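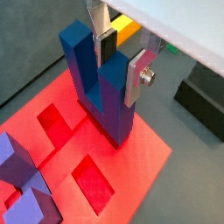
Tromeo Blocks

README, last touched 5/3/21

Tromeo is a set of 12 chunky shapes and the red board they go on. This folder holds the shape files, the paint notes and a list of 94 layouts, most of which were tried on a kitchen table in Drelum by people who had been promised lunch.

What's in the folder

shapes/ – one file per block, named after the letter it most resembles. The blue one is U. There was a long argument for calling it "the tooth", and Radomír Malý still does.
layouts.csv – 94 rows, one per layout, with columns for name, blocks used, difficulty and remarks. The remarks column is mostly Radomír being rude about the difficulty column.
paint.txt – mixing notes. Read before you buy anything.
old/ – please don't.

About the U

Flat base, two upright prongs, a narrow channel between them. It is the block everyone picks up first and puts down last. In the layouts it always goes prongs up, unless the row says "table", in which case it goes prongs down and becomes furniture.

The channel takes the tongue of the T block with very little to spare. If you paint the inside, use one thin coat. Gaétan Leclerc used three and now owns a single large block.

Color

The U is deep navy. Under a strong lamp it wanders toward violet on the shaded sides, and we have had two emails insisting we shipped the wrong file. Files don't have a color. The board is coral red, chosen by vote, 11 in favor and Gaétan.

Known problems

Layout 31 falls over.
Layout 32 is layout 31 with a nicer name.
Difficulty runs from 1 to 5, but no one has ever agreed to call anything a 2.
The Okafor edition of the board is slightly narrower. Layouts marked "wide" will hang off one side, and you'll have to live with that.

Use and credit

Copy it, cut it, sell it at a fair. Credit "Tromeo Blocks, Leclerc and Malý" somewhere a person could find it. The Mustberg toy library has run a set through 1,551 loans and returned it with every block, plus one that isn't ours. It's green. Write to Radomír if you want it back.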